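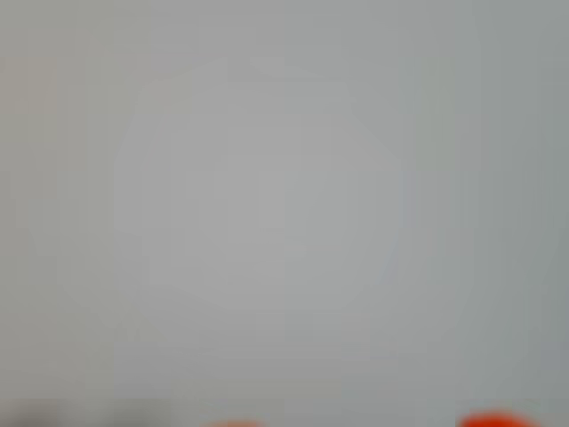
Auditions put off exactly the people a choir ought to be looking for, Griet Van der Linden wrote in response to my September entry, and a choir that calls itself open should either stop holding them or stop using the word.

Posted by Dean Entwistle
November 11, 2024
14 comments

I have given that remark a good deal of thought and wish to reply to it properly. The views set out below are my own and are not a statement by the Leleo choir, in which I sing second bass and for which I look after the music library. The choir's rules on membership are printed in the handbook and remain in force until the general meeting decides otherwise.

It may help readers who are new to this page to have the present arrangement in full. A person who wishes to join Leleo may attend two rehearsals as a guest. At the end of the second, he or she is asked to sing a scale, a short prepared piece and a few bars at sight, in the presence of the conductor and one section leader. The result is given in writing within the week. A person who is not accepted may apply again the following season.

The arrangement dates from the period when the choir moved out of the parish rooms and into the Van Damme hall. Before that time there was no test of any kind. I have read the older minutes with care, and they do not describe a golden age. There are repeated complaints about pitch in the tenor line, and one programme was shortened on the night of the concert itself, with the final motet left out. The conductor of the day asked for auditions and the members agreed by a large majority.

I mention this history for a reason. Griet's message suggests that the test was brought in to keep people out. The minutes show that it was brought in to meet a musical difficulty, and on that point it did what was asked of it. Whether the same difficulty exists today is a separate question, and I accept that it has not been looked at for a long time.

On being heard alone

The strongest part of her case concerns the manner of the test. Many adults have not sung alone in front of another person since they left school. A good number were told at school that they could not sing, and believed it. To such a person, standing beside a piano in a large room while two strangers listen is a considerable demand. It also measures something that the choir will never again require of them, for an ordinary member of the alto section does not sing by herself at any point in the year.

My own audition took place in a corridor, the hall being in use for a wedding dinner. I sang the prepared piece in the wrong key and was admitted all the same. Roel De Smet, who was then leading the basses, told me afterwards that he had been listening for whether I stopped when I went wrong. I had not stopped. I have often thought about that, and it seems to me that he could have learnt the same thing by sitting next to me during the rehearsal.

Sight-singing deserves particular attention. The present handbook treats it as a required part of the audition, although the choir has members of long standing who cannot read music and who learn their part by ear. They are among the most reliable people we have. They attend every week, they know the notes by heart well before the rest of us, and they look at the conductor. It is difficult to defend a rule that would turn them away if they applied now.

On the other side of the question

There are, however, practical limits which a fully open choir would have to face. The hall may hold no more than 80 singers on the platform under the terms of the hire agreement, and the choir is already close to that number in the weeks before a concert. If all who ask are to be taken in, there must be a waiting list. A waiting list is also a form of selection. It favours those who hear about the choir early, and these tend to be the friends and relations of existing members.

The balance of the parts is a further matter. Applications from sopranos are plentiful and applications from tenors are rare. Under an audition, the conductor may quietly take account of this. Under a first-come rule, the choir would in time become a very fine body of sopranos with some men standing behind it. Siebe Bakker raised this point at the last general meeting and was not, in my opinion, given a full answer.

The cost of music must also be considered. The Prinditard edition, which we used for the spring concert, is supplied only in sets of 12 copies, and each additional set is a charge on the general fund. The hire of parts for a large work has to be settled months ahead. A choir whose numbers rise by a third in the autumn and fall back after the new year cannot plan its library, and I speak here from some experience of unreturned scores.

The Plutach choir is sometimes put forward as a model. It admits all who apply, and I attended its summer concert with great pleasure. The first half consisted of songs in unison or in two parts, sung with real conviction. The second half attempted a full setting of the Magnificat and was less secure, particularly where the altos enter without the organ. Fenna De Bruijn, who sang in it, said to me at the interval that the members had been given the choice of an easier work and had voted against it. I should not wish to judge that decision from a seat in the audience.

What might be changed

I intend to put forward the following proposals at the next general meeting, in my own name.

First, the guest period should be extended from two rehearsals to a full term. The present period is too short for the guest as well as for the choir. A person who joins us midway through the hard part of a large work will leave with a very poor idea of what an ordinary evening is like.

Second, the solo test should be replaced by singing in a small group, one or two to a part, using music which has already been rehearsed. The section leader would take part in the group and would not sit apart from it.

Third, the sight-singing requirement should be removed from the handbook altogether. Practice recordings for each part already exist and should be offered to every new member as a matter of course, without the need to ask.

Fourth, a refusal should be given in conversation. The letter now in use is polite, but it is short, and I have met two people who kept theirs for years.

These proposals will not satisfy Griet, who has told me that a gentler test remains a test. That is correct. I continue to believe that a choir performing in public, to people who have paid for their seats, owes them some care over what they will hear. I also believe that most of those we have lost were capable of singing with us, and that the choir would have discovered this by waiting a little longer.

The text of the proposals will be placed in the folder by the tea table, and members who wish to add their names may do so there. Former members are welcome to write to me directly. I should be especially glad to hear from anyone who was refused in earlier years and has since found a place elsewhere. Letters will be treated in confidence and will not be quoted on this page without permission.

The next entry will return to the matter of the missing tenor scores.

Shared 12 times | 1,028 views

Contact | © Dean Entwistle | Back to top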